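Search this site Enter keywords Go

Opinion

Let the robots do the drawer
By Dennis Mfinanga
June

Print this story | E-mail this story

Went to the Novorberg open day. Got there early, line already out the door. Free coffee, bad. Stayed six hours anyway.

The big hall was what you'd expect. Shiny arms, loud music, a man from Parsons with a headset telling 700 of us that the home of the future is nearly here. One arm poured a glass of water. People clapped. I pour water every day and get nothing.

The part I liked was upstairs, at the Favovo demonstration. No music. Just ordinary housework done by people holding grippers in their hands, so the machines can learn from it later. Chopsticks and spoons in a heap, a drainer to put them in. Slow, fiddly stuff. I watched longer than I meant to and missed the Judus talk completly.

My gripe is with the money and the applause, which all went downstairs. My aunt has bad hands. She doesn't need a water show. She needs the spoons out of the pile and standing up in the rack, every night, without a fuss. If a machine can't manage a chopstick lying under a spoon I don't want to hear about its dancing.

And pay the people doing the showing. Properly. It's their skill going in the box. I asked at the desk what the rate was and got handed a brochure. Ticket for next year is 900, by the way, if you want lunch. I'd skip lunch and go strait upstairs.

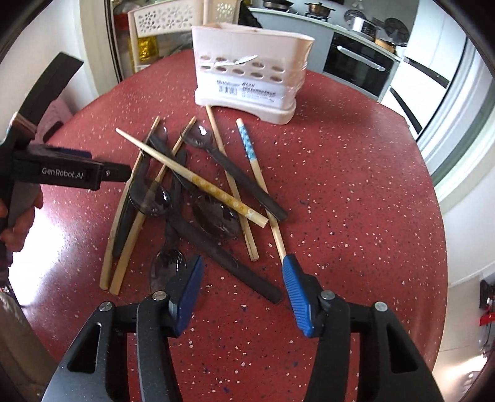 Chopsticks and spoons still to be sorted, hand-held grippers at the table.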